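Chapter 8
Gathering Examples

A learning system can only copy what people show it. In this chapter we follow one small task – packing snacks into a carton – and ask how many examples it needs. Tekin and Farah used 119.

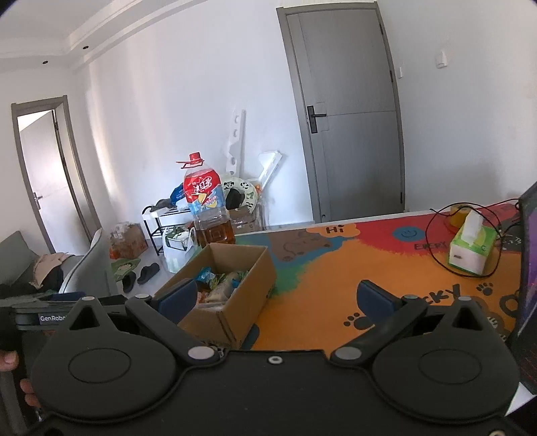

Figure 8.1. Hand-held gripper over a carton with packaged items.

Each example should have a clear start and a clear end. Write down both before you record. 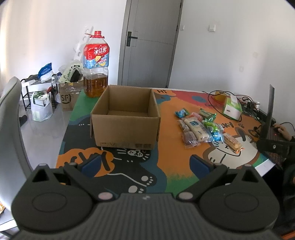 The position of the carton should also vary a little between examples, or the system learns only one place.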